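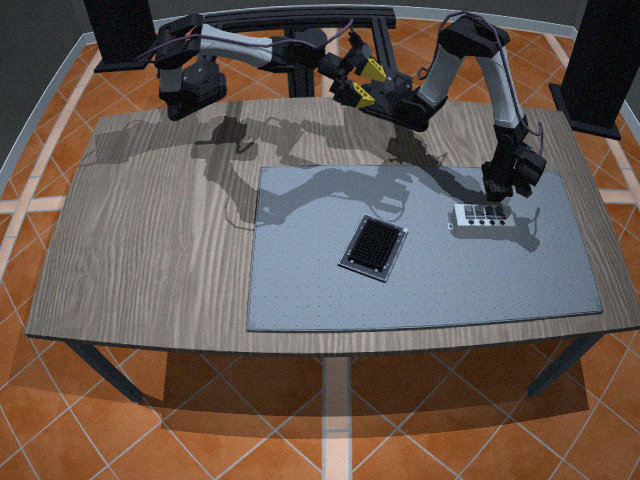 Olis 2-channel head: swap the power tubes or try a different speaker first?

Tahsin Abeysekara
I've had my Olis head since October and I love it to bits, the clean channel especially! My trouble is the drive channel, which gets fizzy once the gain goes past noon. I'm running it into an old Jergate 1x12 that a neighbor passed on to me, and I have no idea how old the speaker in it is. The power tubes are whatever came with the amp. I've got 105 dollars put aside. Would you spend it on tubes or on a speaker? I mostly play blues and some heavier stuff at home, master volume pretty low.

Virnmont
Speaker, every time! I went through three sets of tubes chasing that same fizz and heard maybe a hair of difference. Then I dropped a used Negri 12 into my cab and grinned for a week. The highs smooth out and the low strings get this lovely round thump. Before you buy anything, check the impedance on the back of the old speaker and match it to the output you're using on the head. Also look at which wires go to plus and minus (take a quick phone picture) so you can put them back the same way.

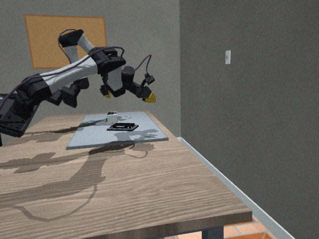
Oh, and give the new one some time. Mine sounded stiff for the first couple of weeks and then opened up beautifully. If you can borrow another cab for an evening, do that before spending a cent. Plug in, same settings, and you'll know within two chords.

open_g_503
Tubes. Mine were dead and new ones fixed it.

slowbend
Great amp, congrats! Try this for free first: pull the gain back to ten o'clock and bring the master up a bit. These heads get so much sweeter when the power section is working. Roll the treble down too, and point the cab past your ears instead of straight at them. If it's still fizzy after that I'm with Virnmont on the speaker. Leave bias adjustments to a tech, the voltages in there are well over 300 and can stay around after you switch off.

Related
Open-back or closed-back for a small room?
Olis footswitch pops when changing channels
How tight should speaker screws be?
Jergate 1x12 handle replacement
Reverb hum with the volume at zero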